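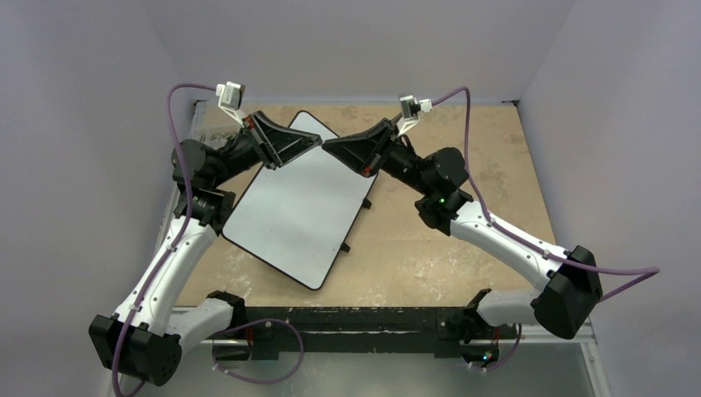
Evlow to Galulthorpe on the night bus – worth it?

tealkettle
Posted Nov 12, 2021
Need to get to Galulthorpe in February for a family thing. Train is 112 each way, night bus is a fraction of that but 9 hours overnight. Anyone done it lately? Can you sleep at all? Bad back, if that matters.

moss_and_gravel
Did it twice last winter. Fine. Bring a neck pillow, a real one, not the blow up kind. Heater runs hot on the left side so sit on the right. One long stop at Song, bathrooms and a vending machine, thats it.

ferrypass
Disagree with "fine." Seats barely lean back. With a bad back I'd pay for the train and not think twice. I was sore for days after.

moss_and_gravel
Depends which bus you get. The older ones are bad, yeah. Newer ones have the footrest and lean way more.

ferrypass
And you can't pick which one shows up. So.

tealkettle
Hm ok. Is there any way to tell when booking?

plainrye
Not really. The seat map looks the same for both. I called once and the guy said "whatever's in the yard."

plainrye
Other option – split it. Bus to Song in the afternoon, cheap motel, bus the next morning. Cost me less than the train even with the room. Lose a day tho.

dunkirk_lemon
Splitting it is a pain with luggage. The Song stop is 400 yards from the nearest motel and there's no sidewalk for most of it. In February that's snow and slush. No thanks.

plainrye
It's a five minute walk lol. Wear boots.

dunkirk_lemon
With two suitcases and a kid it isnt.

tealkettle
No kid, one suitcase. Might look at that. What about the train, does the price ever drop?

ferrypass
Sometimes if you book early. Check the Grestisier route too, you change there and it's slower but I've seen it a lot cheaper. Station cafe closes early so bring food.

moss_and_gravel
Grestisier change is tight. Missed mine once, sat on a bench 5 hours. Would take the bus over that any day.

ferrypass
You keep defending that bus like you own it

moss_and_gravel
I just slept on it ok. Some of us can.

nineoaks
Window seat, earplugs, eye mask, no coffee after dinner. Driver turns the lights on at every stop, even the tiny ones. Also keep your ticket on you, they check it again at Song.

tealkettle
Thanks all. Leaning toward the split trip there and train back, so my back gets one easy leg. Which motel, plainrye?

plainrye
The one past the gas station. Forget the name, green sign. Ask for a room at the rear, trucks idle out front all night.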